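We use cookies to remember your settings. Accept | Manage

Print this page | E-mail to a friend

Is the Vimine simulator add-on worth it for a Strobel gripper?

Dexter Salazar
My shop is pricing a Strobel two-finger gripper, and the dealer would like us to add the Vimine package for $679 so we can "practice" before the hardware ships. My boss has asked me if this is a video game. I didn't have a good answer. The trial gave me this much:

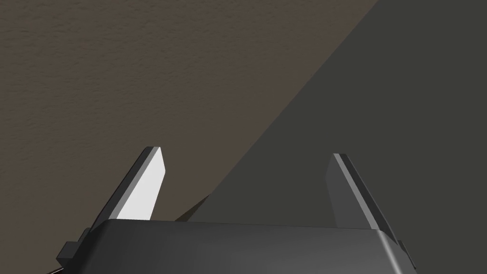

Vimine trial, gripper view with the fingers open

Has anyone paid for the full thing, and did it help?

Mingxuan Ren
Paid for it last November. Good for checking reach and approach angles, and it caught two bad ones for us. Contact is another story. My simulated gripper made 100 clean picks in a row, and the real one threw a bushing at my coworker. Turn the friction setting way down from the default before you believe any of it. Also ask about renewal, as ours went up to $862 and the e-mail telling us so was very cheerful.

Olesia Fedoruk
never used Vimine but Cekex has one for $600 and the manual is mostly in English

Print | E-mail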